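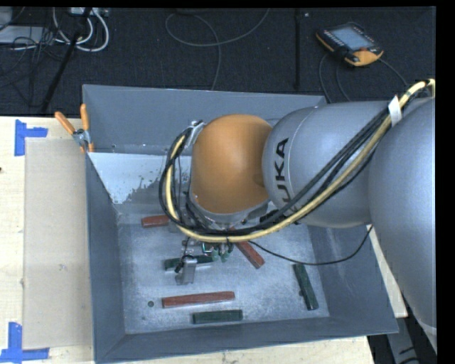

Can I put the Skava shelf unit together by myself?
Most people manage the frame on their own in an evening, but do ask a second pair of hands to help when you stand it up against the wall.

Section 2: Fitting the shelves

By now your Skava frame should be upright, with all four feet on the floor. If it rocks a little, go back and turn the feet until it settles, and take your time over it, as a small wobble at the bottom becomes quite a big one at the top!

1. Lay the shelves out on a blanket or an old rug. The 800 mm shelves are for the main bay and the 600 mm ones are for the side bay.

2. Find the bag marked 531. It holds the shelf pegs, and we always pop in a few spares (they do love to roll under the sofa).

3. Push a peg into each hole at the height you'd like, keeping the left and right sides level. Count up from the bottom hole if you aren't sure.

4. Lower each shelf gently on to its pegs, starting with the lowest and working your way up.

5. Fix the Dobos wall strap to the top rail, then to the wall, and pull it snug.

Note: If you bought the Sketden door set as well, leave the middle shelf out for now. The hinges go on first, and you'll be glad of the room.

Caution: Never let children climb on the shelves, even once the strap is fitted. Wall screws aren't included, as different walls need different ones, so please ask at your local hardware shop if you're in any doubt.

Spare pegs and straps can be ordered from Umeck at any time.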